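Keltisden Rainwater Diverter
Section 4: Fitting and first fill

Read this section before cutting your downpipe. The downpipe will not grow back.

1. Turn off the pump, if you have one, and clear the gutters. Leaves, tennis balls and the neighbour's opinions all block the inlet.

2. Mark the downpipe 600 mm above the top of the tank inlet. Measure from the inlet itself, as the lid on the Pirkness tank sits higher and has fooled better people than you.

3. Cut square with a fine-toothed saw. File off the burrs and push the diverter body on, arrow pointing down. Water has strong views on this.

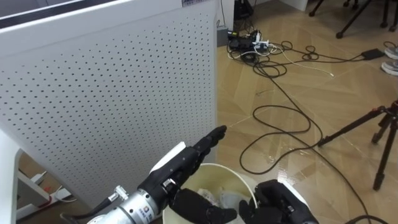
4. Seat both rubber collars and tighten the clamps by hand, then a half turn with a screwdriver. If the collar bulges, you have gone too far.

CAUTION: Do not glue the diverter body. You will need to take it off every April to rinse the mesh, and you will remember this note when you try.

5. Fit the first-flush chamber below the body. The Jendulow chamber screws on without an adaptor. The Nair chamber needs one — it's in the small bag you have already thrown out. 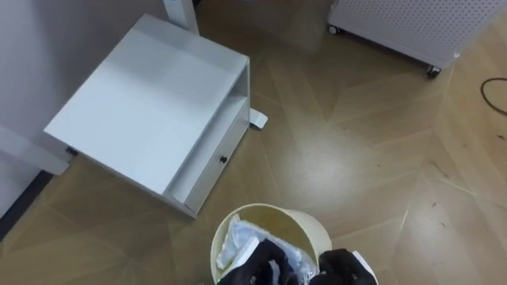 6. Set the drip valve to its slowest setting. The chamber should empty overnight after rain. If it's still full in the morning, open the valve a quarter turn and wait for more rain, which in some districts is a matter of faith.

NOTE: A 3,777 litre tank on a small shed roof takes a long while to fill. This is arithmetic and is not covered by warranty.

7. Check the overflow runs to stormwater, well clear of the footings.

Spare collars are part 311. Order two.

Revised July 2021, T. Sundaram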